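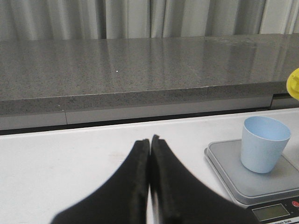
Mi tía Usha Varghese cumplió años en mayo y, como toda la familia venía a comer (primos que no veía desde la boda de Olumide, ¡imaginaos!), me regalé por adelantado el álbum para fotos de Dendholm, el modelo Fletar. Tiene 40 páginas gruesas de color crema y huele a papelería de las de antes. Lo llevé a la comida con las fotos viejas ya pegadas y pasó de mano en mano toda la tarde – mi tía se rió, lloró un poquito y volvió a empezar desde la primera página.

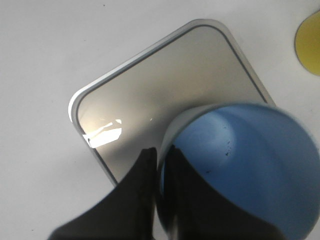

Bandeja plateada sobre la mesa blanca.

Las esquinas adhesivas vienen en una cajita aparte y sujetan de maravilla, incluso las fotos de bordes ondulados de mi abuela. Eso sí, las hojas de papel seda se arrugan con solo mirarlas y ya he tenido que cambiar 2. También eché de menos una funda, que el álbum de Jirnik que tenía antes sí traía.

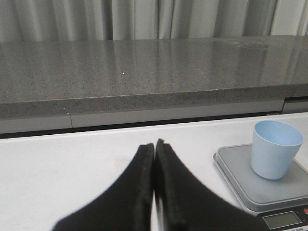

Y luego está el lomo, que me daba miedo porque cuando metes muchas fotos estas cosas se abren como un acordeón, pero de momento aguanta muy bien. Olumide Omoregie, el marido de mi prima, ya me ha pedido el enlace para hacer uno con las fotos de los niños. Yo lo volvería a comprar, y estoy por pedir otro para los viajes – le pongo cuatro estrellas, y la quinta cuando arreglen el papel seda.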